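Trumance: a hand-labeled set of news items about politicians at play

Read me first, please — the notes on dates and duplicates will save you an afternoon.

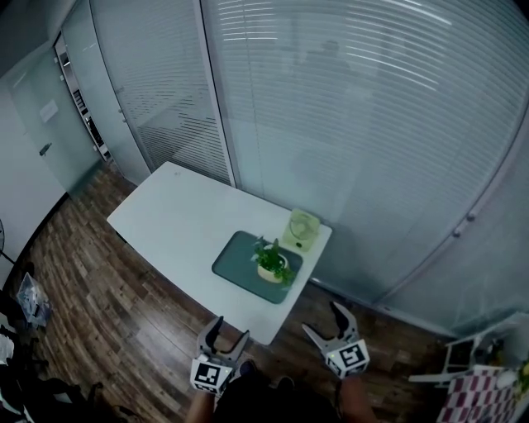

Potted plant and small green desk fan on the office table.

What this is

Trumance is a collection of 1,331 short news items, all in English, about elected officials doing something other than their jobs. Fishing trips, charity fun runs, a mayor's turn in the dunk tank, a cabinet member spotted at a ball game in the wrong team's cap. Each item has a headline, the opening paragraphs and a small set of labels that I put on by hand over one long winter and part of a spring.

I started it because I wanted to know how reporters handle leisure. When a governor goes sailing for the weekend, one paper runs it as a cheerful bit of color and another runs it as a scandal, and often the two are working from the same pool report! I had been clipping these for my own amusement for ages before it crossed my mind that somebody else might like to have them in a tidy form.

What's in the folder

items.csv has one row per news item, with the columns described below.
outlets.csv lists the publications, with the country and whether the outlet is a daily, a weekly or online only.
notes.txt is my running log of odd cases. It's messy, and it's in the order I wrote it, but if a label looks strange to you, please search there first.
second_reader.csv holds the labels from the second reading (see further down).

The columns

id: a plain number. There are gaps where I removed items, and I didn't renumber.
headline: as published, capital letters and all. I left the shouting in on purpose, as it turned out to be one of the more interesting things to look at.
opening: the first few paragraphs, never the full story.
office: national, regional or local. A candidate who doesn't hold office yet is marked by the office being sought.
activity: sport, travel, food, show, family or other. If a story covers more than one I went with whatever the headline mentions.
tone: 1 for friendly, 2 for neutral, 3 for critical.
cost_mentioned: yes or no. Set to yes whenever the opening talks about who paid, even in passing.
month: the month of publication, spelled out. See the note on dates.

A word about dates

I kept only the month. Many of the older clippings were saved without a proper date, and I'd sooner give you something thin and dependable than a full column that's half guesswork. The consequence is that you can't line these items up against polls or votes, and I'd ask you not to try. You can look at the seasons, and you'll find that August is very crowded and November nearly bare.

Duplicates

Wire stories get picked up everywhere, as you'd expect. If two outlets ran the same text under the same headline, I kept one. If the headline was changed, I kept both, and the column same_text_as gives the id of the twin. Those pairs are my favorite part of the whole set — the same eighteen lines of copy can come across as a pat on the back or a slap on the wrist depending on the headline sitting on top of it. If you're training anything on this, do keep twins on the same side of your split.

The second reading

Ruaridh Mowat very kindly read 340 of the items and labeled them without looking at my labels. We agreed on office almost without fail and on activity most of the time. Tone was harder. He tends to hear a dry remark as friendly where I hear it as critical, and after a good deal of back and forth we decided to leave both sets of labels as they stood. Mine are in items.csv and his are in second_reader.csv, matched by id. If you need a stricter set, use only the rows where we agree.

Things to be careful about

The selection is mine, and it leans toward stories that caught my eye. Please don't use it to say how often politicians take vacations, or which party gets the rougher treatment. Local papers are thinly covered, particularly ones behind a subscription. Headlines online are sometimes changed after publication, and I have whichever version I happened to save.

There are real people in these stories, and sometimes their children. I removed items where a child was the main subject, and wherever else I came across a minor's name I replaced it with [child]. I may have missed a few. If you find one, tell me and it'll be fixed in the next release.

Versions

The first release was called Horia and had a different tone scale, running from 1 to 5, which neither of us could apply the same way on a Monday as we had the Friday before. Zulu was a test build that a few friends got, and if you still have it, kindly throw it out. Trumance is the current one. A companion set of photo captions, Gondiden, is in the works but I won't promise a month.

Using it

The labels and notes are free for any use, with a mention of the name Trumance if you publish. The headlines and openings still belong to the outlets that ran them, so check your own rules before passing them along.

Corrections are very welcome. Send the id, the column and what you think it ought to say.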